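Plirkico Help Desk
Ticket: Order labels print with blank address field
Status: Solved, waiting for customer to close
Opened: Mar 20, 2026

Problem as reported

We use Wotano for our orders and print the shipping labels from it. After the last update the labels come out with the barcode and the order number, but the address field stays blank. It happens for each order which has 2 or more parcels. Orders with one parcel are printed correctly. I already restarted the computer and the printer, without change.

Step 1. Check the printer

I asked the customer to print the test page from the printer menu. The test page was complete, all text was readable. So the printer and the label roll are fine. The resolution was set to 300 dpi, which is the correct value for this model.

Step 2. Check the label template

The customer has two templates, "Pan" and "Prondlow". The first one is the old template from November, and the second was made after the update. In Prondlow the address field is connected to the order and not to the parcel. When the order has more parcels, Wotano does not know which address to take, and it leaves the field blank.

I proposed to switch back to Pan for the moment. The customer wrote that the scale was then wrong, the label was too big for the small side of the carton. 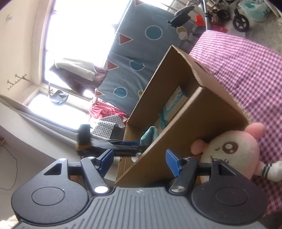

Step 3. Correct the scale

In Settings, Printing, Scale, the value must be 100 percent. It was on "Fit to page". After this change the label had the right size, also with the old template.

Step 4. Repair the new template

Open Prondlow, click on the address field, and choose "Parcel address" in the list Source. Save, close Wotano and open it again. Without the restart the old source stays in memory.

Result

Customer printed 5 labels from a multi-parcel order and all had the address. I informed the template team, please leave the ticket open until they confirm the same correction for new accounts.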